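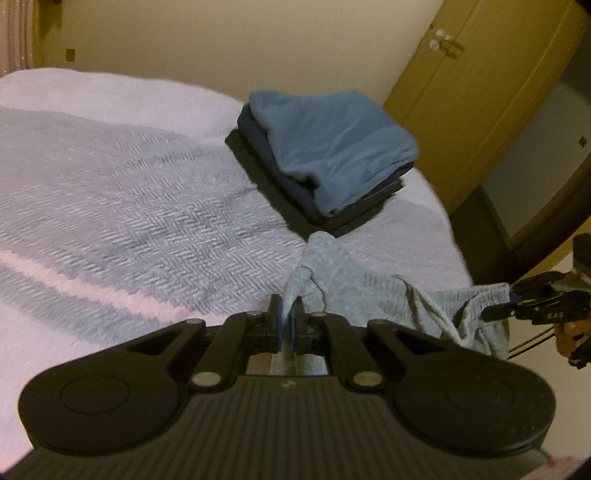 Photo: Oriana Mansilla

Fall clothes swap, bedroom edition. Posting as I go because a few of you asked how I fit a whole year of clothes into one wardrobe.

The wardrobe first. It's the tan one with the rounded doors and the clear knobs. I bought it secondhand when I moved to Cerkness, and it came up the stairs in one piece, which I would not do again. One rail, one deep shelf on top, two drawers inside. That is all the storage in this room.

I do this twice a year, once in spring and once in November. Everything comes out. I fold on the bed because the bed is the only flat thing big enough, and having clothes on it means I have to finish before I can sleep.

Order of work: heavy knits, sweatshirts, t-shirts, then the odd stuff. Darks get stacked with darks. The navy and charcoal are at the bottom of the pile and the teal one is on top so I can see where one stack ends and the next begins.

The light blue knit is the problem piece. Knits don't hold a fold. You lay it out, bring the sides in, and by the time you've got the bottom up the top has slid over. I put it on the bed, smooth it from the middle out, fold the sides in, then fold in thirds. No hangers for knits. I lost a good cardigan to hanger shoulders and I'm still annoyed.

Someone asked about the bedspread. It's a herringbone weave, a pale lavender-white, with a wide grayish-blue band and a pinkish stripe along the edge of the band. I got it at Caron, the housewares place by the bus station. Paid $250 — the most I've ever spent on bedding. It has been through the wash more times than I can remember and the stripe hasn't bled into the pale part.

Washing, since that was the next question: cold, gentle, low spin. Line dry if you can. Mine goes over the stair rail because there is no line.

Back to the clothes. Storage bags: I use the flat Sero ones with the zipper on three sides. Summer things go in, zipper closes, bag goes under the bed. I tried the vacuum kind before and everything came out with creases that took two rounds of ironing. I have no interest in ironing linen twice.

I label the bags with masking tape and a marker. SHORTS. DRESSES. SWIM / BEACH. Last year I wrote MISC on one and didn't open it until July. No more MISC.

Donation pile is nine things this time. Mostly work pants from the old job, plus a coat that never fit through the arms. They go to the Fesness drop-off on Tuesday. If you're local, they take coats all month and they want them clean with working zippers.

Keep or go, my rule: if I didn't wear it last winter and I can't name the day I'm going to wear it this winter, it goes. I make an exception for one wool dress — it's for funerals and interviews and I hope I don't need it for either.

To the person who said to roll everything: I tried it. Rolling works for t-shirts in a drawer. On a deep shelf the rolls go to the back and stay there. Flat stacks, fold facing out, no higher than the length of my hand.

Shelf gets wiped down while it's empty. Damp cloth, then a dry one. I leave the doors open for an hour after that. Cedar blocks go back in the corners. I sand them a little every year so they smell again.

Next up is the drawers, which are socks and cables and one tape measure. I'll do those after dinner. Replies are open if you have a way to fold a thick turtleneck that doesn't end up as a brick.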